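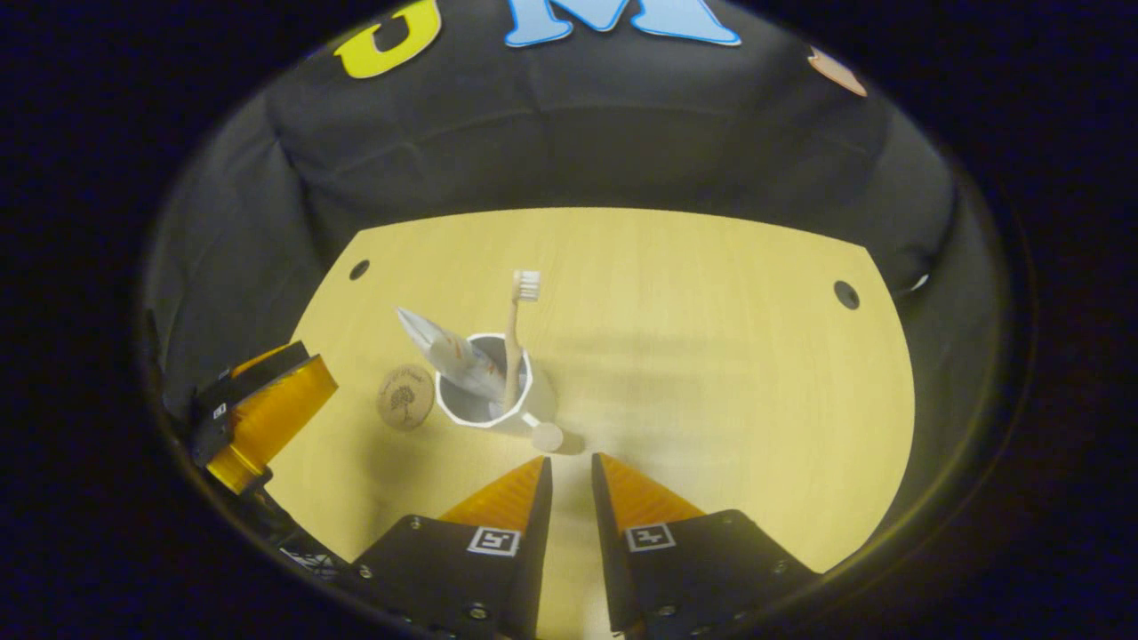

Daranee Prasertsri asked me at the end of last November's open day why visitors had to stand in line so long for a two-minute turn with the gripper, and whether the set-up could be done before the doors opened. Fair question! So I rewrote this section, and it now assumes you have the table to yourself for a good half hour first.

Section 8. Getting the cup table ready for visitors

You'll need the hand-held gripper, the cup with the toothbrush and toothpaste in it, the cork coaster, and the Skerkov sheet (the laminated one, I keep it in the lid of the case).

1. Wipe the table and let it dry. I use a plain damp cloth and nothing else.

2. Put the cup down near the middle, with the toothbrush and the tube standing in it. The coaster goes flat on the wood to the left of the cup.

3. Pick up the gripper and look at the two square markers, one on each finger. Fingerprints are the usual trouble, so give them a quick wipe.

4. Squeeze and let go slowly, 18 times. I know, it feels silly, but the Gedov software wants that many before it will save the finger range. It then asks for a session code. Type 3395 for open days.

5. Do one practice run yourself. Come in from above, close the orange tips on the toothbrush handle, lift it clear of the rim, and put it back.

Note: If the screen says "range not found," go back to step 3 before you touch anything else. At Brallorcombe I restarted the whole laptop twice and it was a smudge both times.

Caution: Keep your other hand off the fingertips while somebody is squeezing. They close faster than you expect - kids especially love to poke at them.

6. Now let people in, one at a time at the table. Show the move once, hand over the gripper, and keep quiet for the first try (I'm bad at this). We got through 34 visitors in an afternoon with the old steps.

7. Put the things back as in step 2 between turns.

Caution: Don't carry the gripper by its cable. The Boonyarit people lent us a spare and I'd like to give it back in one piece.

When you're done, save the session and go on to Section 9 for packing up.

Last changed 2023-07-21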